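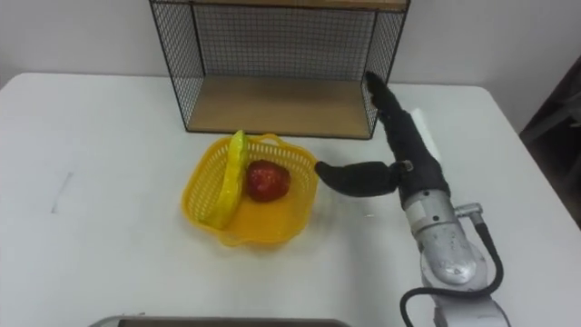
Yellow plastic basket with a toy banana and a toy apple, on a white table.

Kerstead Museum publishes catalog of its medieval seal impressions

KERSTEAD, 08/05/2020 - The Kerstead Museum has published the first full catalog of its medieval seal impressions. The catalog covers 3,034 wax and lead seals and is issued in 2 volumes by Istora Press. A searchable version is open to all readers on the museum's website at no charge.

The seals came to the museum mainly through the Baidoo bequest, a private collection put together from dealers' stock and estate sales. Most are from town councils, religious houses and minor landholders. Until now the only guide to them was a handwritten register, which listed the seals in the order they arrived and gave no measurements. Many entries recorded only the name of the seller.

Work on the catalog took five years. Each seal was weighed, measured and photographed on both sides under raking light, so that worn lettering could be read. Legends are given in the original Latin or vernacular, with abbreviations filled out in brackets and an English translation below. Where a seal is still attached to its document, the entry includes a short summary of the text and its date, if one is given.

The first volume contains the seals of towns, guilds and church bodies. The second contains personal seals, along with the indexes and a concordance to the old register numbers. Readers who have cited the collection in earlier work can use the concordance to find the new number. The old numbers will remain searchable online.

The online version was built with Clirlow, a cataloging program already used by the museum for its coins and medals. Records can be searched by place, owner, device, shape and legend. Partial legends can also be entered, with a question mark standing in for each missing letter. Images may be downloaded and used in teaching and in scholarly publications without a fee, provided the museum and the catalog number are cited. Requests for commercial use go to the museum's image office.

A small group of fragments was left out of the printed volumes. These were still being conserved when the text was closed in June, and they will be added to the online catalog as records are completed. Corrections and new readings of damaged legends are welcome and can be sent through the form at the foot of each record.

The printed set is bound in cloth and is available from the museum shop and directly from Istora Press. Libraries may order the volumes separately. Review copies can be requested from the publisher in print or as a PDF.

Contact: Press Office, Kerstead Museum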